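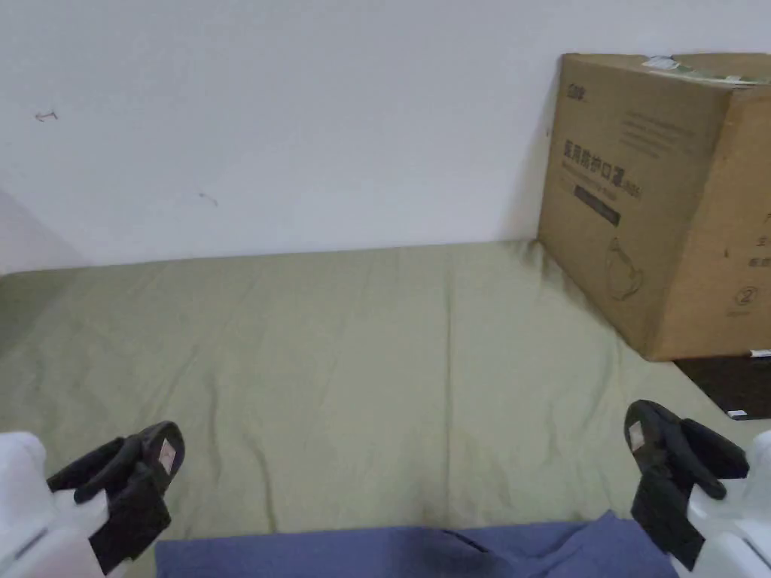

Both Finano grippers open and empty over the bed, before the pinch checks.

Workshop > Hand tools > Finano pair > Set-up and care

Print this page | E-mail this page

Setting up and looking after the Finano pair

Posted 9/17/18 by Raffaele Barbieri

The Finano grippers are robot hands that have been let out without the robot. You hold one in each fist, squeeze, and do housework slowly while a recorder takes an interest. They were built to be light and easy to mend, and they have given us a great deal of practice at the second.

What follows is the routine we use in Wonolby before a session on bedding, and the repairs that come up most. It replaces the sheet taped inside the tool cupboard, which has been photocopied so often that step four is now a grey smear. Allow 58 minutes if both hands need re-pinning, or 18 if all is well. I have had all be well on several occasions.

You will need:

- the small cross-head driver with the yellow handle, if whoever borrowed it has brought it back
- a dry lint-free cloth
- spare marker labels
- a tube of the Bùi joint grease
- a made bed and one soft garment or cloth you don't mind being pinched

Before you start

Switch both hands off and put them somewhere with an edge. A duvet is a bad place to take a gripper apart. Screws go into it and join whatever society screws have in there. Vittoria Rizzi uses a baking tray with a tea towel in the bottom, and after laughing at it for most of March I bought one too.

Label the hands if the tape has come off. Left and right are mirror images, near enough to fool you at the end of the day, and a left finger fitted to a right hand will go on quite happily and then close past its partner like two people in a corridor.

1. Look over the white housings

Turn each housing round under a lamp and look for cracks where the fingers mount on the upper rim. A hairline there will open up the first time somebody tugs a mattress corner. If you find one, change the housing. Glue has been tried. The glue held nicely and the plastic on either side of it gave up.

Wipe the lens with the dry cloth. Please do not breathe on it first. Most of our "software faults" last winter were soup.

2. Go round the joints

Each finger is a linkage, and every linkage has its opinions. Start at the large circular joint near the bottom of the finger and work upwards: big joint, outer joint, then the little pivot at the tip. Move each by hand as you reach it. You want it to swing freely and have no side-to-side play.

Tighten the outer joint screw until the arm stops moving, then back it off a quarter turn. If it squeaks, one dab of grease, wiped round. Two dabs will be on the bed linen by lunchtime, and grease on a fitted sheet is permanent, whatever the packet says.

The tip pivots are the ones that work loose. They are small, they take most of the punishment, and they always look tight. Put the driver on them anyway.

3. Check the marker labels

The small white square labels near the fingertips are how Wultgate, our tracking program, knows how far apart the fingers are. A lifted corner is enough to make it guess, and it guesses with tremendous confidence. Press each label down with a thumbnail. If a corner comes up again, peel the whole thing off, clean the spot, let it dry and put on a new one, square to the finger.

Don't trim a label to make it fit, and don't write on it. Both have been done by people with doctorates.

4. Zero the opening

Switch on, let both hands open fully and hold them out in front of you pointing at something dull. A plain wall is ideal. In Wultgate choose Hands, then Zero, and keep still until the bar fills up. Squeeze each trigger all the way home, release, and read the number. Ours should show 58 at full opening on both sides. A difference of 2 between the hands can be left alone. At 5 you have a loose pivot, so go back to step two, with my sympathy.

If the number wanders while you aren't touching anything, the cable is the usual culprit. Unplug it at the grip end, look for a bent pin, and push it back until it clicks. If there is no click, there is no connection, however firmly it seems to be in.

5. Set your starting pose

Stand at the side of the bed with both hands over the sheet, held apart, fingers pointing away from you. Elbows in. You should be able to reach the middle of the sheet without leaning, because once you lean the view from your head is mainly of your own cuffs.

Glance at the head view on the laptop. Both sets of fingertips should be in it, left and right, with clear sheet between them. If one hand keeps dropping out of the bottom corner, lift it a little and tighten the head strap a notch. Do this before you press record. We have a whole afternoon of somebody's ceiling.

6. Do the pinch check

Drop the cloth on the bed in a heap. Resist tidying it. A nicely squared cloth will pass on a hand that fails on everything else all week.

Pick out a narrow bit of fabric, a tail or a corner that lies flat, and bring one hand down to it with the fingers open. Close slowly. The tips should meet on the fold together. If one arrives early and shoves the cloth sideways into the other, that finger's outer joint is too slack or its neighbour's is too tight. Adjust one of them only, then try again. Adjusting both is how I lost a bank holiday.

When the fingers have closed, stop and check the view from the hand itself. You should see the cloth running down to the tips and disappearing between them, with the tip pivots just below. Hold it there, then give a short pull. Repeat with the other hand.
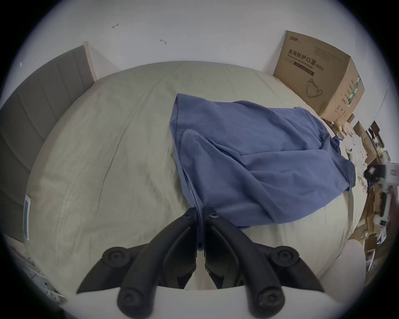
7. Check the lift

Once both hands pinch properly, take hold of the cloth with the pair of them and raise it clear of the sheet. Count to five and look for creep. If the cloth slides out evenly, the finger surfaces want cleaning: a barely damp cloth, then a dry one. If it slides out on one side only, suspect the trigger on that side before you suspect the fingers. The return spring gets tired and stops short, and from the outside you would never know.

Try again with the sheet itself. Pinch up a crease in the middle, let go, then pinch it nearer the edge. Fitted sheets pull back, which loose cloth does not, and a hand that manages the first and drops the second generally has a worn tip. Swap the finger. Filing the tip makes it look better and grip worse.

8. Put them away

Switch off in Wultgate before you switch off the hands. Leave the fingers open. Stored shut, they take a set, and next morning's zero is a work of fiction. Coil the cables loosely, put each gripper in its own half of the case and write any changed part in the book, with the side. "Fixed finger" is the full text of 18 entries and has helped no one, including me, whose handwriting it is in.

Common complaints

Fingers close but the screen says open. A label has come off. Look on the sheet first, then on your sleeve.

One hand clicks on every squeeze. Usually the large lower joint wanting grease. If it clicks after greasing, the joint is worn and the finger should be changed whole.

The view from one hand is soft at the centre. Clean the lens again. If it is still soft, the lens ring has turned; nip it round until the ribs on the fingers look sharp, and lock it.

Black rim around the hand view. The lens is very wide and the corners are always dark. Leave it alone. Three people have taken the camera off to cure this, and one of them put it back on upside down.

Everything checks out and it still won't pick up the cloth. Give the grippers to Vittoria. They work for her. She says it is a matter of closing more slowly than you think you need to, and I have started to believe her.

Spare fingers and labels are in the second drawer. If you take the last one of either, tell me before the next session and I'll order more.

Print this page | E-mail this page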